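September

I gave up the dryer at the start of winter, mostly to see what it would do to the power bill. We live in a two-bedroom unit with a balcony that gets sun until early afternoon, so it wasn't an obvious place to try it. The dryer is still in the cupboard with a box of paint tins on top.

The first fortnight was annoying. Jumpers took two days and the school polos went stiff. I moved the airer away from the wall and hung things by the hem instead of the shoulders, and that helped more than anything I bought.
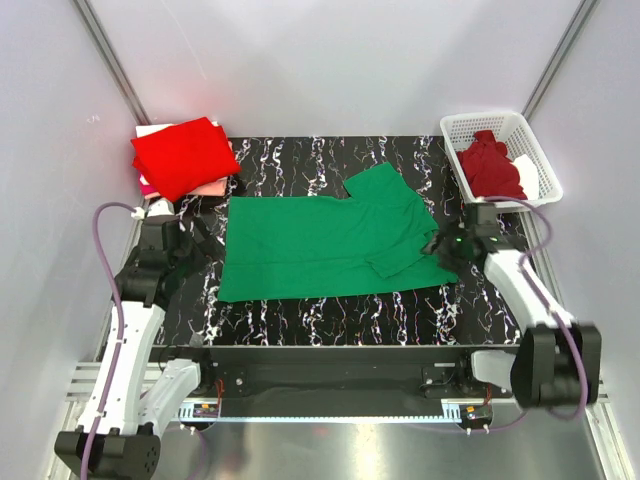 Timing matters most. If a load is out by 7.30 in the morning, the light stuff is ready to come in by three. If I leave it till after breakfast I'm bringing half of it inside and putting it over chairs. Towels go out first and get the rail nearest the edge. Socks can go anywhere.

I did buy a second airer, a Brillach, for $45. The wings hold but the feet slide on tiles – I've put rubber caps on them from the hardware shop. My neighbour Romana has strung a line across her laundry and says it takes a full load of sheets. I haven't the wall for it.

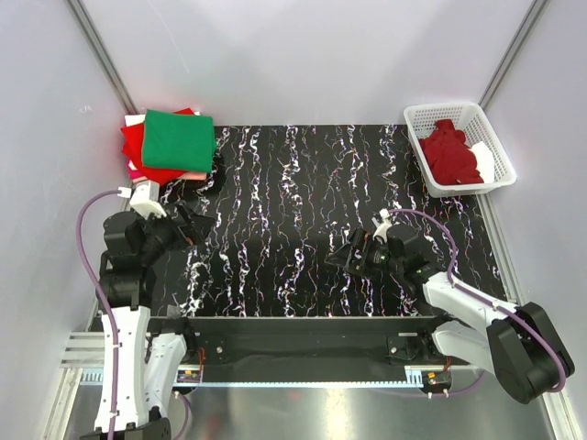 Posted by Teodor Wysocka, 8.15 pm

The bill came last week and it was down by some 20 per cent on the same quarter last year. Part of that will be the milder August, and we were away for a few days in the school holidays. I'll compare again after summer.

Sheets are still a problem. A queen fitted sheet doubled over the airer stays damp in the corners, and I've taken two sets down to the laundromat this winter. I'm not bothered by that. Next I want to try a ceiling rack in the hallway, if the landlord will let me put four screws in.

Contact | © Teodor Wysocka | Back to top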